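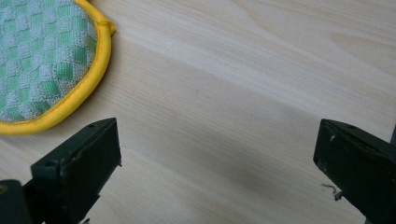 Wurnstead bench notes, soft goods
2015-07-25
2 min read

Started on the round pot holders. Table wiped down and everything else moved off it so I can lay pieces flat and check the curve.

Pattern is the Ullo round, face cut from the checked terry in mint and white. Yellow binding all the way round, with a little yellow tab at the edge. I like the yellow. The gray binding we tried in November looked dirty before anyone had used it.

Cutting: the terry sheds badly. Shook the pieces outside and still had loops and fluff in the bobbin case by lunch. Next time run a line of zigzag just inside the cut edge before handling them. Do not bother lining the checks up with the tab. On a circle it only looks fussy, and a slight angle is fine.

Layers: face, wadding, second wadding, back. Basted through the middle in a cross, then round the edge. The Hesik wadding is thicker than what we had before and the edge gets bulky under the binding. Trimmed the wadding back 10 mm all the way round on the second piece and it went under the foot much better. First piece has a lump at the bottom where I stopped and started. Kept it as the reference for what not to do.

Binding: has to be cut on the bias. I tried a straight strip to save cloth and it puckered on the inside of the curve, so that's settled. Order code for the yellow is 2639, on the Avram shelf under the zips. Cut strips 54 mm wide, press in half, stitch to the front, roll over and catch down at the back. Stitching shows along the inner seam on the front, so thread has to match. Longer stitch looked better than the short one.

Tab: goes in before the binding is closed. Forgot on one and had to unpick a section. The folded end wants to lie to one side once it's sewn in. Pressing helps a bit. Could try a narrower strip, or sew it down the middle first.

Flatness: lay each piece on the table, leave it a minute, and look along the surface from the side. If the rim lifts, the binding was pulled too tight going on. Ease it round the curve and don't tug.

To do
- wash one hot and measure it again
- ask whether the back should be checked terry too or plain cotton
- new needle, the 90 is blunt
- sand the rough patch at the far end of the table, it catches the loops
- more yellow thread

Recent entries
Oven mitt thumb, third attempt
Apron ties: length and knots
Sorting the Avram shelf
Table oil, what we used and how long it took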